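How to Update Your Name and Gender Marker on a Felov Member Account

Last updated 22/11/2020

This page covers the Felov member directory and the Undness forum, which share one login. The steps apply to any trans or nonbinary member whose account was opened under a former name. No court order is needed for the display name. The billing name is handled separately in step 4.

Before you start

Sign in on a desktop browser. The mobile menu does not show the Identity tab. Have your member number ready and check that your contact email is current, as the confirmation link goes there. If the address contains your old name, change it first and wait for the change to save.

Step 1. Change the display name

Open Settings, then Identity. Type the new name in the Display field. The limit is 50 characters, spaces included. Accented letters are accepted; a surname such as Lukoševičius will save correctly. Press Save once. 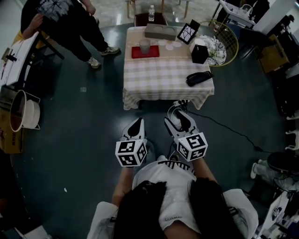
Step 2. Set pronouns and gender marker

These are two separate fields. Either can be left blank. The marker has a visibility switch with three settings: public, members, hidden. The default is members. Changing the marker does not change the pronouns.

Step 3. Clear the old name from past posts

Forum posts pick up the new display name overnight. Quoted text does not. Search the forum for your old name in quotation marks, open each result, and select Request Edit. Use reason code 8 (former name). Moderators do not see the old and new names side by side.
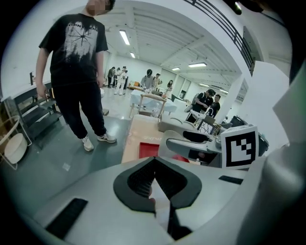 If a quoted post sits in a locked thread, the Request Edit link is missing. Copy the thread number and send it through the contact form with the same reason code. Threads numbered below 3859 were moved from the old Wirkberg board and can only be edited this way.

Step 4. Billing name

The billing name must match your card. Update the card first, then go to Payments and select Refresh Name. Receipts issued before August keep the old name unless you ask for a reissue. Allow 2 working days.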